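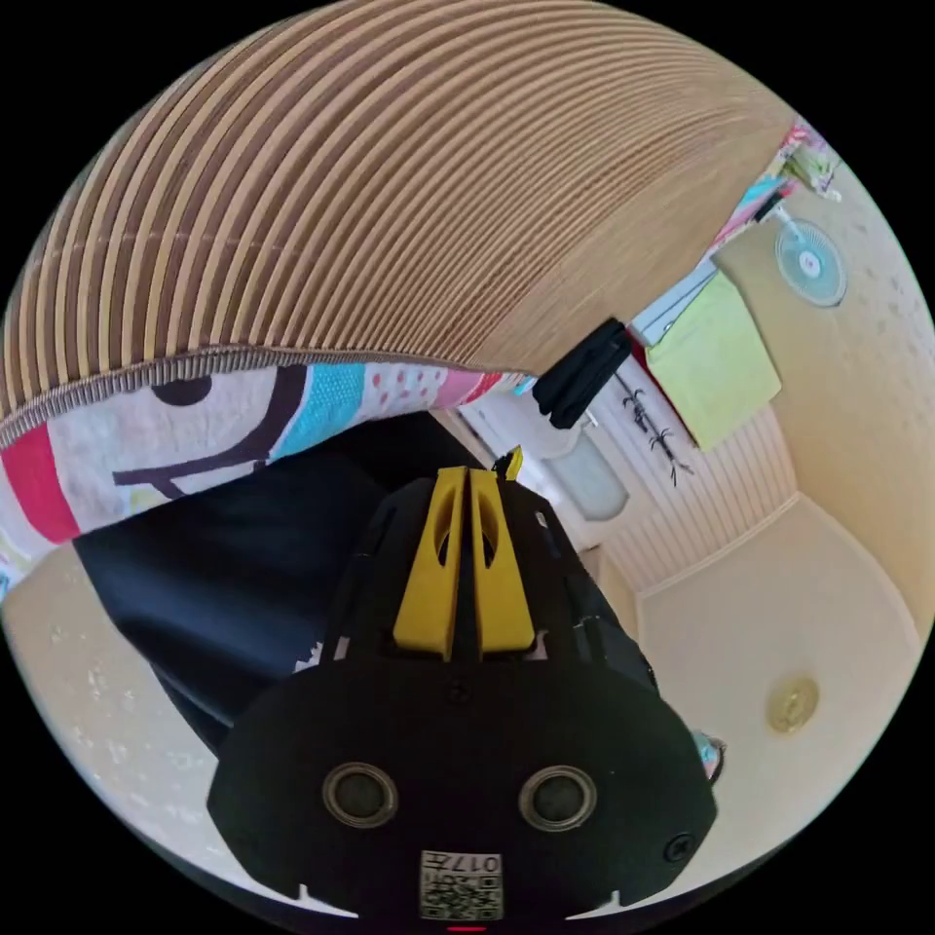 TODHOLM, July – Well, we've got our footbridge back! The barriers came off the Duno crossing at seven in the morning, and I was there with a flask and no breakfast, along with a fair crowd of dog walkers and a lad on a bike who was very keen to be first over. (He wasn't. A spaniel beat him.)

For anyone who moved here in the last year and has only ever known it with a fence across, the footbridge joins Mill Lane to the station side of town. Without it you have to go up to the road bridge and back down again, which adds 12 minutes to the walk if you're quick and a good bit more if you've got shopping. I've done it in the rain more times than I care to remember.

The old planks were shut off after last summer's inspection found rot in the beams underneath. The council asked for views on what should replace them and got 864 replies, a lot for a town where hardly anyone fills in anything. Most people wanted the bridge put back as it was, same width, same handrails, same slight hump in the middle. A few wanted it wider for bikes, and I'll admit I was one of them, but the banks are too tight on the Mill Lane side and that was that.

What we've ended up with is close to the old one. The beams are new, the handrails have been cleaned up and put back, and the walking surface is a ridged board called Wivodeck, laid by Marchal, the firm that did the steps by the weir. There are 1,469 boards in it, according to the notice pinned up at the station end. It feels a bit odd underfoot to begin with, sort of springy, but my shoes gripped nicely and I didn't hear anyone grumble.

Howard Bunting, who runs the paper shop on Mill Lane, was out on his step watching people come across. He told me his morning trade had dropped off badly while the bridge was shut, as the station crowd had no reason to come past. "I sold out of rolls by half past eight today," he said. "I'd forgotten what that was like. I'll have to order double."

There's still a little to finish. The lamp on the station side isn't connected yet, so take a torch if you're coming home late, and the path down from Mill Lane is rough gravel until the tarmac goes on. The council says both jobs should be done before the schools go back. Cyclists are asked to get off and push, and there's a sign at each end saying so – I watched 2 people ride straight past it before I'd finished my tea.

The road bridge diversion signs will be taken down over the next few days, and the temporary bus stop by the garage goes with them. If you've been catching the bus there, you'll need to go back to the old stop outside the chemist. The bench from the Mill Lane end is still away being mended, and I've asked the council when it's due back. They're finding out.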